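## Good practice: cable slack at the wrist

*Updated May 26, 2026. Applies to all tabletop manipulation cells, including the kitchen rigs at Ormsby.*

The cable section of the cell handbook has been rewritten. The old text asked for "adequate slack" and left the rest to the person doing the setup, with the result that two cells built from the same parts list could be routed in completely different ways. The new text gives numbers, and it moves the cable check from the monthly list to the start of each shift.

The main points are below. The full section is in Histora under the handbook tab. Where a cell has an older printed copy taped to the cart, please remove it.

**Loop size.** The free loop at the wrist must not extend more than 80 mm from the body of the wrist segment, measured with the wrist at its neutral position. A loop that is too short pulls on the connector at full rotation. A loop that is too long catches on fixtures, and faucets and pot handles are the usual offenders. Measure it with the gauge card, not by eye.

**Rotation test.** Before the first task of a shift, run the wrist to both ends of its permitted range at 10 percent speed. Watch the cable for the whole move. It should not go tight at either end, and it should not fall across the fingers. If it does either, stop and reroute. Do not tape the loop flat as a quick fix. Tape moves the bending point to the connector, and we replaced 7 connectors last year for that reason.

**Clearance over fixtures.** With an object in the fingers, keep 40 mm between the lowest point of the cable and any fixed item on the counter for all travel moves. This applies to travel only. During a place move into a container the gripper has to come down close to the rim, and the handbook now says so explicitly. The earlier version did not separate the two cases, and a strict reading would have ruled out most of our container tasks.

**Approach to open containers.** Come in vertically over the opening wherever the reach allows it. Side entries are permitted if the task sheet calls for them, but the handle side of a pot should be avoided. If the container already has an object in it, set the release height from the top of that object and use the floor of the container only when it is empty.

**Container position.** Pots and bowls are to be placed on the marked spot before homing. Once the arm is enabled, no one reaches in to adjust them. Use the hold button, wait for the status light, then adjust.

**Record keeping.** The shift log in Wurkudent has a new line for the cable check. Enter pass or reroute, plus your initials. A blank line counts as a missed check and the cell should not be run until it is filled in.
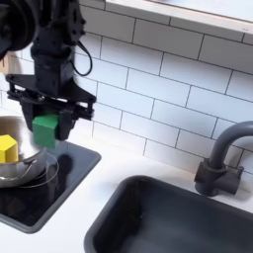
*Block placement at the small basin, with the cable loop on the right side of the wrist.*

Cor Van Beek raised one question during review that is still open: whether the loop limit should be the same for cells using the wide mounting plate. The plate takes up space that the cable would otherwise swing through, and a smaller limit may be needed. Cerkport has been asked for bend data on the current cable. Until that arrives, the single limit stands for all cells.

Local exceptions remain possible – a tall faucet or a low shelf may make the travel clearance impractical – but they must be written on the task sheet and signed before the run. Verbal exceptions are no longer accepted.

The section will be reviewed again in August. Send corrections and measurements to Pongsak Sukprasert, with the cell number in the subject line. Gauge cards are in the top drawer of the tool cabinet; take one per cell and leave it on the cart.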